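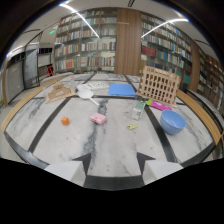 Home Projects Reports Field Notes Contact

Who Goes First? Waiting and Turn-Taking at the Dhillon Street Bus Stop

Sun 19 April, by Lejla Yordanov

6 min read

When I started this project in February I thought I would be writing about rudeness. My grandmother complains that people in Odport have forgotten how to stand in line, and I wanted to find out whether she was right (she is usually right, so I was a little nervous about it). My supervisor, Lumturie Vukadinović, kindly talked me into asking a smaller question: when there is no marked line, how do strangers work out who gets on the bus first?

I watched the number 530 stop on Dhillon Street, where the buses leave for Gasgate, and noted 99 boardings over five weeks. I wrote down who had arrived first, who got on first, and anything people said or did in between. I did not record names, and I stood across the road by the bakery, where I got very fond of the cheese rolls.

Most of the time people boarded close to the order they had come in, even though they had been scattered all over the sidewalk a minute before. They seemed to keep a kind of list in their heads. Small gestures did a lot of the work: a half step back, a nod, a hand held out toward the door. Talking was rare, except when it rained and up to 20 people squeezed under the shelter. Then the order fell apart, and I heard far more "sorry" and "no, you go ahead" than on any dry day!

My weak spot is that I only went in the afternoons, and schoolchildren, who board in groups, made my notes messy. I would love to repeat this at the Pivora stop, which has painted lines on the ground, and see if people follow them.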